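Manual de puesta en marcha Draltari - Estación de barra de dos brazos
Publicado el 15 de septiembre de 2025, por el equipo de documentación de Ormsby

7. Cuando la pinza suelta el medidor (fallo 3,201)

Si has llegado hasta aquí es que ya te ha salido el 3,201, y te entiendo, a mí me salió una tarde entera. El brazo izquierdo cierra sobre el medidor, cree que lo tiene, empieza a subir y lo deja caer. El acero pulido resbala muchísimo, y si encima hay gotas en la mesa, peor.

ATENCIÓN: no metas la mano para rescatar nada mientras los brazos estén activos. Ni un segundo. Yo lo hice en noviembre con el prototipo de Senley y me llevé un buen pellizco - no hace falta que lo compruebes tú.

7.1 Parar y revisar

1. Pulsa la parada y espera a que Clustum muestre "En reposo". Si no aparece, corta la corriente desde el cuadro.
2. Abre las dos pinzas desde el menú Manual. A velocidad 70, no más, que a tope dan unos sustos tremendos.
3. Mira si los cables de las muñecas rozan con algo de la mesa. Los míos hacían un bucle justo por encima del borde del cuenco del hielo y tardé días en relacionarlo con el fallo.
4. Retira la copa antes que nada. El medidor caído no se rompe, el cristal sí.
5. Seca la mesa y el medidor con un paño que no deje pelusa.

Nota: con el medidor tumbado o inclinado, no lances otra vez la rutina "a ver si lo coge". La pinza va a buscarlo de pie y lo empuja contra la copa.

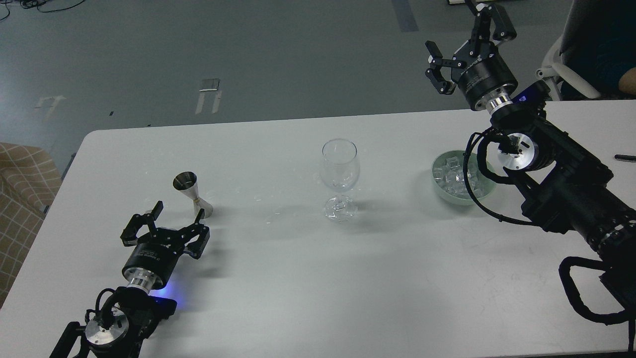
7.2 Volver a arrancar

1. Coloca el medidor de pie, con el vaso ancho hacia arriba, y la copa en su marca.
2. Aparta el cuenco hasta que la muñeca derecha no le pase por encima (¡y el boli también, si lo has dejado en la mesa!).
3. Sube el tiempo de cierre a 300 ms en Clustum, pestaña Agarre, y guarda.
4. Haz 2 ciclos en vacío, sin hielo ni líquido, con todo el mundo apartado de la mesa.
5. Si el 3,201 vuelve a salir, cambia las almohadillas de los dedos y repite la calibración del apartado 4.

© 2025 Draltari | Contacto: soporte técnico | Volver arriba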